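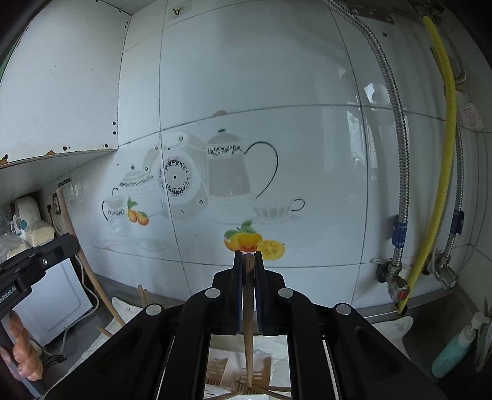

The Odd Chopstick

The lease on the flat in Furkham ran to nine pages, and the kitchen got a page and a half of it. Tenants were not to paint over the tile with the teapot on it. Tenants were not to hang anything heavier than a dish towel from the hook. The rent was 410 a month, and the oranges on the wall were included.

My aunt had lived there for most of her life and had left me, along with the lease, one chopstick.

Its partner had gone missing on a trip to Stosstead, where she'd packed the pair for a picnic and come home with a single stick and a grudge against the entire town. She never threw the survivor out. She stirred her tea with it. She used it to test cakes, prop the window and point at people.

I meant to get rid of it in July, when I was cleaning out the corner under the wall cabinet, the one with the rust. I had a system. Anything without a mate, a lid or a purpose went in the box for Guerra's, the thrift store on the corner, which takes whatever you bring and prices it like jewelry.

The chopstick went in the box. It came out when the sink drain clogged. It went back in, and came out again for the jar of olives.

By evening I had walked the box down the hill without it. On the shelf by the register at Guerra's, between a fondue fork and a Runditz souvenir spoon, was a chopstick. Light wood, rounded top. One only.

"Four dollars," said the woman.

"For one?"

"It's hard to find them like that," she said.

I paid her. They don't match. One is longer.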